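Courses > Textile Care and Conservation > Unit 4 > Handout: Creasing and how to deal with it

Unit 4 handout: Creasing

Read this before the October practical. It covers why cloth creases, how to describe a crease in a condition note, and how to relax one without doing harm. Dyes and stains are in the next unit.

1. What a crease is

A crease is a bend that has stayed in the cloth. When a fibre is bent, the outside of the bend is stretched and the inside is squashed. If the bend is gentle and short-lived, the fibre springs back. If it is sharp, or held for a long time, some of the links between the long molecules in the fibre break and form again in new places. The fibre now "remembers" the bent shape.

Heat and water both make this easier. They loosen the links, so a damp or warm fibre bends with little effort and sets in its new shape as it dries or cools. The same fact explains why ironing works and why a shirt left in a damp heap is so hard to get flat.

2. How the common fibres behave

Cotton and linen crease readily. They take up a lot of water and recover poorly from bending. Linen is the stiffer of the two and can crack along a fold that has been pressed many times in the same place. Look for this on old tablecloths.

Wool recovers well. Hung in moist air, many wool garments lose their light creases overnight. Strong heat and rubbing will felt or shine the surface.

Silk creases moderately. Old weighted silk must not be flattened at all without advice, as it may split along the fold.

Polyester and nylon hardly crease in normal wear. Creases set in by a hot wash or a hot dryer are stubborn, because the fibre has been heated and then cooled in the folded state.

Knitted cloth creases less than woven cloth of the same fibre. The loops can shift, and the yarn is not held tightly in one line.

3. Describing creases

Use these words in condition notes so that we all mean the same thing.

Soft fold: a rounded bend with no sharp line.
Hard crease: a sharp line that stays when the cloth is opened out.
Crumpling: many small creases running in different directions.
Set crease: a hard crease that does not respond to moisture.
Broken crease: a hard crease with damaged yarns along it.

Say where the crease is, which way it runs compared with the warp or the length of the garment, and whether there is soiling in it. Soiling in a crease should be dealt with first. Pressing will drive it in.

The Fleltville study set has 208 pieces, of which 159 are cotton or linen. Most of your practice will be on these. The wool pieces are kept in the Penner cupboard and need to be signed out.

4. Looking before touching

Put the item on a plain, flat surface in a colour that contrasts with it. Look at it as it is before opening it out, and make your first note at that point. Once it has been smoothed you cannot go back and check which way the folds ran.

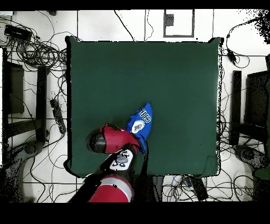
Then open it out slowly, from the centre towards the edges. Support the cloth from underneath with a flat hand and do not pull at the corners. If a fold resists, stop and leave it for the moisture stage.

5. Relaxing creases

Begin with the mildest method and go on only if it fails.

a) Weight alone. Lay the cloth between two sheets of clean blotting paper and put a glass plate on top. Leave it until the next session.
b) Cool moisture. Use the Nender humidity box, with the cloth on the rack and clear of the water tray. Check it often.
c) Steam, held away from the cloth. Never use this on silk, printed lettering or anything with glue in it.
d) Iron, through a pressing cloth, on modern washable items only.

Printed areas need care at every stage. Many modern prints are a layer of plastic sitting on the cloth, and they soften before the fibre does. Press from the back or leave them alone.

6. For the practical

Work in groups of 2. Bring a soft pencil, your notebook and the blank condition form. The Jilatitz reading on fibre recovery is in the course folder; pages on wool blends may be skipped.

Comments

Is the blotting paper supplied or do we bring it?

Reply: Supplied. It is in the drawer under the glass plates.

Section 5b says check it often. My notes from the lecture say every quarter of an hour, is that right?

Reply: Yes, for cotton. Check thin silk more often than that.

The link to the condition form opens last year's version.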